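Trurno Makers & Small Offices Help Board
Furniture and rooms

Where to put the water dispenser in a shared room?

Posted by Ihor Polishchuk, August

We have one long room shared between several of us, dark wood-grain floor, white walls, pipes showing on the ceiling. There are small tables dotted about and a folding chair that gets moved every time someone wants to sit down. The dispenser is against the back wall and I'm starting to think it is in the wrong place. To fill a cup you go round the tables, and the floor near it has turned into the place where small things get put down and left.

I would also like to keep the table tops clear. At the moment there is a pen holder on one and papers all over the tall one. Moving the sockets is not possible. The landlord won't allow drilling into the wall either.

Has anyone laid out a room like this and been happy with it?

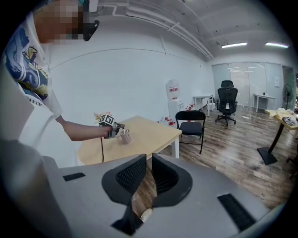

Page 2 of 12

I should add that the tables are light enough for one person to carry, so they can go anywhere. The fan has to stay within reach of a socket. I would like to lose the cable across the floor if I can.

posska_lee
Leave the dispenser where it is. Back wall is the right place for it, you don't want a full bottle of water in the middle of a room with people walking past. Move the tables instead. Push the small white ones together along the glass partition and you get one decent surface and a clear path to the water.

Sort the floor first though. Get two shallow crates, put everything that is lying near the dispenser and by the table into them, and see what people ask for over the next fortnight. What they don't ask for can go in a cupboard. We did this in our place on Wisley Road and most of it never came back out.

For the cable, run it along the skirting and use a rubber cover strip where it has to cross a doorway. Measure before you buy, the strips are a pain to cut. If it won't reach round the edge of the room, move the fan.

Mota687
get rid of the folding chair, hang it on a hook. oh you said no drilling. behind the door then

wren at the print shop
I agree about the dispenser, but check the floor under it for damp when you next change the bottle. Ours had a slow drip for months and the boards lifted.

On the pen holder, I'd keep it. A woven one like that takes up hardly any space and if you take it away the pens end up loose on the table. Put it at the back corner. The tall table is the one I would worry about. Give each person a tray for their papers and anything outside a tray gets moved to the end of the room at 5 pm. It took us two goes to get people doing it.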